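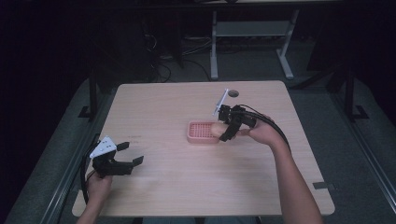

Hand-held grippers in use with a pink tray at the Korunari workshop.

Korunari has suspended part of its hand-held gripper programme after a fault was found in the software that records how far the jaws are open. The error came to light in September, when Yogesh Prajapati compared the logged values with measurements taken at the bench. Of 76 sessions checked, 19 contained readings that froze while the jaws were still moving.

No one was hurt. The affected recordings have been withdrawn and will not be used to train the Haltar arm.

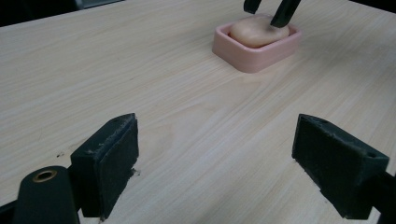
A gripper finger at a beige object in the pink dish.

Rosalía Campos, head of safety, said the arm could have closed too hard on an object had the fault gone unnoticed. "We would sooner lose the sessions than trust them," she said.

Work with the remaining units continues – under a revised checking procedure – and a report will be issued to partners.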